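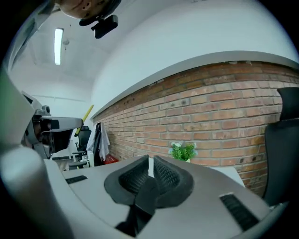
Carmela Villalobos holds that an office should be tidied from the floor up, and that desks can wait until the chairs are clear. We will use her order in this unit.

Unit 7: Shared office rooms

Floor first. Move baskets and plants out from the wall, sweep, and put them back.

Chairs next. Fold any cloth left over a chair back and wipe the armrests.

Brick walls: dry brush only. Dust the ledge before the bricks.

Allow 20 minutes per room. Reading for Fri 1 November: Bianchini, page 153.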